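Care of Water Polo Balls, Caps and Suits: Workshop Notes for Club Equipment Rooms

Revised in May by Habibur Mondal, with additions on cap repair by Zachary Marchand.

Contents
Rinsing and drying
Ball pressure
Restoring grip
Caps: ear guards and ties
Suits
Marking and sorting
Storage between seasons

Rinsing and drying

Pool chemicals do more damage in the bag than in the water. A ball that goes from the deck into a closed mesh sack and then into a car trunk stays wet for most of a day, and the rubber cover goes slick long before it wears thin. Rinse every ball in cold tap water within an hour of leaving the pool. Hot water softens the cover and should not be used.

Set rinsed balls on a rack with gaps between them. A length of gutter guard laid across two brackets works well and costs very little. Do not dry balls on a radiator, in direct sun or in front of a fan heater. Turn them once, after the upper side has dried, and wipe the ring of water that collects where the ball meets the rack.

Caps are rinsed separately. Turn them inside out, run water through the ear guards until it comes out clear, and hang them by the back seam. Hanging by the ties stretches the ties.

Ball pressure

Check pressure with the ball at room temperature. A ball carried in from a cold van will read low and will be overfilled if pumped straight away. Leave it indoors for two hours first.

Use the pressure printed beside the valve. Where the print has worn off, compare with a ball of the same size and model that still has it. Pressure by thumb is unreliable, and two people will rarely agree.

Wet the needle before inserting it. Use water or a drop of glycerin. Do not use cooking oil, petroleum jelly or spray lubricant, all of which attack the valve. Push the needle in straight, with no twisting. A bent needle cuts the valve seat and the ball will leak from then on.

To find a slow leak, hold the valve under still water in a bucket and wait a full minute. If bubbles come from the valve, work in a drop of glycerin, remove the needle and test again. If they come from the cover, retire the ball to swimming drills.

The Jovik hand pump in our equipment room has a gauge that sticks near the bottom of its range. Tap the housing before reading it. The replacement washer is the same size as the one used on the older Bulgate pump, and we keep spares of both in the left drawer.

Restoring grip

Loss of grip has two causes: a film of sunscreen and body oil, or a cover that has been polished by use. Treat every slick ball for film first.

Mix a teaspoon of plain dish soap in a quart of lukewarm water. Scrub with a soft nail brush, following the grooves. Rinse until the water no longer foams. Dry as described above and test with one wet hand. If the ball can be lifted from above without slipping, stop there.

If the film remains, repeat with a paste of baking soda and water, left on for ten minutes. Do not use bleach, acetone or abrasive pads. Acetone will lift the printed panel lines and leave a tacky patch that picks up dirt.

A polished cover cannot be brought back. Some clubs go over the surface with fine sandpaper, and the ball does feel better for a few sessions. After that it wears faster than before. We have stopped doing it.

Caps: ear guards and ties

Most cap repairs come down to three faults: a cracked ear guard, a frayed tie, or a seam opened at the back.

Cover the bench before starting. Seam adhesive does not come off a painted surface, and a cap laid face down on old glue will pick it up.

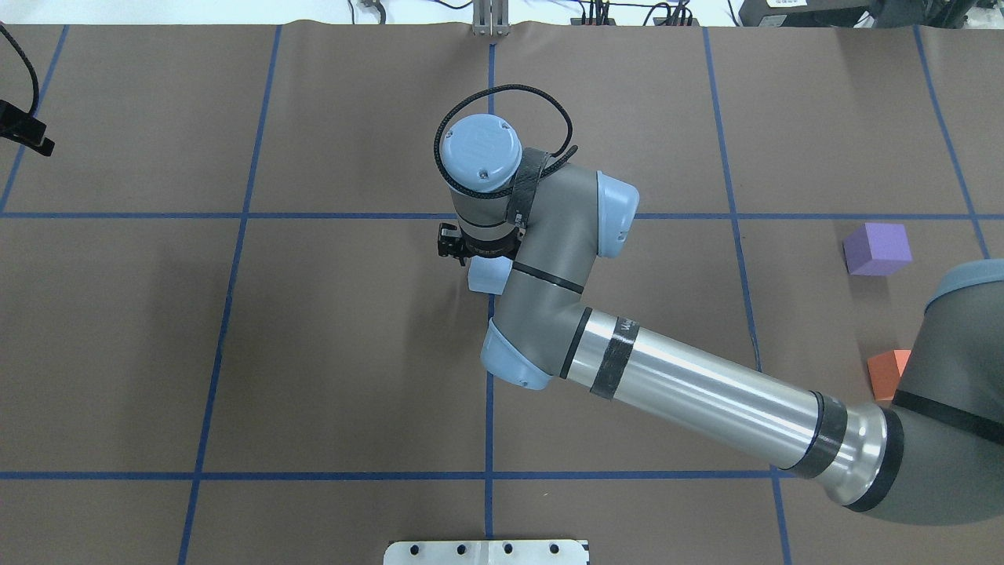 Brown kraft paper laid over a work surface and divided with blue painter's tape.

Replace the paper when it tears or when adhesive has built up on it. Painter's tape should be changed at the same time, as it becomes hard to lift after a few weeks.

To replace an ear guard, work the old one out from the inside edge with a blunt butter knife. Do not pry from the outside, where the fabric is thinnest. Warm the new guard in a cup of hot water for a minute, shake it dry and press it in while it is still flexible. Guards from different makers are seldom interchangeable. Weerakoon guards fit our junior caps but sit loose in the senior ones.

Cut frayed ties back to sound cord and seal the end with a match held near the cord, not touching it. If the tie is then too short to knot under the chin, replace both sides. Sew new ties with polyester thread. Cotton rots in chlorinated water and will fail within a season.

For an open back seam, use a narrow zigzag stitch and a ballpoint needle. A straight stitch has no give and will pop the first time the cap is pulled on.

Suits

Rinse in cold water, press between two towels and dry flat in the shade. Do not wring. Machine washing, even on a gentle cycle, shortens the life of the elastic at the leg.

A suit that has gone thin at the seat cannot be repaired. A failed zipper can be, if the tape is sound. Rub a candle stub along the teeth before deciding that the zipper is finished.

Marking and sorting

Mark balls next to the valve with a paint pen, in characters no taller than the valve itself. Allow 16 hours before the ball goes back in the water. Laundry markers fade within a week.

Keep a written list of cap numbers by set and check it after every away match. Missing caps are much easier to trace the same evening.

Storage between seasons

Let balls down to about half pressure, enough to hold their shape. Store at 70 degrees or below, away from the pool's chemical store. We use lidded Plistumen tubs with the lids left ajar. Sealed tubs trap moisture, and the smell does not come out of the caps.

Dust ear guards lightly with cornstarch. Talc cakes in the holes.

Check the tubs once a month. Bring balls up to full pressure two days before the first practice so that slow leaks show themselves in time.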